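Prevden Young Readers' Library
Everyday Science Series

Why Do We Sort Things?

Every day, people put objects into groups. Socks go in one drawer and shirts in another. Forks lie beside forks. Books stand on a shelf with other books of the same kind. This activity is called sorting. It is one of the oldest skills that people have, and it is used in homes, stores, hospitals, libraries and laboratories.

What sorting means

To sort is to place things in groups by following a rule. The rule might be about color. It might be about size, shape, weight, age or use. Before a person begins to sort, the rule must be chosen. If there is no rule, the result is only a pile.

Suppose that you have a box of buttons. You could make one group for the red buttons, one for the blue buttons and one for the yellow buttons. Your rule would be color. You could then mix them together again and make a group for buttons with two holes and a group for buttons with four holes. The buttons are the same buttons, but the groups have changed.

A useful rule is one that another person can follow. "Large buttons" may mean one thing to you and something else to your sister. "Buttons wider than a penny" means the same thing to both of you, and either of you can test it.

Sorting in nature

Animals sort as well. Squirrels often treat different kinds of nuts in different ways. A nut that will keep through the winter may be buried, and one that will soon spoil may be eaten at once. Honeybees keep pollen in some cells of the comb and honey in others.

Water can sort, too, although it does not choose a rule. A fast river carries sand and pebbles along together. When the river slows down, the heavy pebbles drop first. The sand travels farther, and the finest mud travels farthest of all. Geologists study these layers to learn how quickly a river once moved.

Containers and labels

A group needs a place to stay. People have used clay jars, wooden boxes, cloth bags and baskets for this purpose for thousands of years. When the containers have different colors, a person can find the right one quickly, even from across a room. Color is a kind of label that does not need to be read.

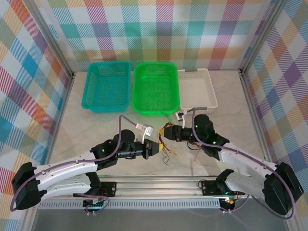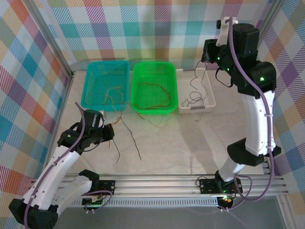
Teal, green and white baskets, side by side.

Everyday Science Series, Volume 7, Number 3, page 18

Color does not work well for every person. Some people find it hard to tell red from green. For this reason, many public places use a color together with a word, a number or a simple picture. A recycling bin may be blue, and it may also have the word "paper" and a drawing of a newspaper on the lid.

The town that changed its shelves

The public library in Hamel once kept all of its children's books in order of the author's last name. Older readers found this easy. Younger readers, who were still learning the alphabet, did not. They often knew that they wanted a book about horses, but they did not know who had written it.

The librarian, Corentin Courtois, decided to sort the books for the youngest readers by subject. There were 1016 books to move. Each book received a colored sticker on its spine: brown for animals, yellow for machines, purple for fairy tales. The work began in September, when the reading room was quiet in the mornings.

Some books were difficult to place. One story told of a fox who drove a train. Should it go with the animals or with the machines? Mr. Courtois placed it with the animals and put a card on the machine shelf to tell readers where to look. Librarians call this kind of note a cross-reference.

When a thing fits in two groups

The fox on the train shows a problem that every sorter meets. Scientists meet it often. A platypus has fur and makes milk for its young, as mammals do. It also lays eggs, as birds do. After much study, scientists agreed that the platypus is a mammal. They did so by deciding which features mattered most to the rule.

There are several ways to deal with a thing that fits in two groups. The rule can be made more exact. A new group can be added. The thing can also be placed in one group, with a note in the other.

Try it yourself

You will need a handful of small objects from around the house, such as coins, paper clips, dry pasta and bottle caps. Ask an adult before you borrow them. You will also need a few bowls or boxes.

Choose a rule, but do not tell anyone what it is. Sort your objects into the bowls. Then ask a friend or a member of your family to look at the groups and guess the rule. If the guess is wrong, check whether that rule would also work. Sometimes two different rules give the same groups.

Trade places and play again.

Words to know

Category: a group of things that are alike in some way.

Cross-reference: a note that sends the reader to another place.

Geologist: a scientist who studies rocks and the history of the Earth.

Label: a mark, word or color that shows what something is or where it belongs.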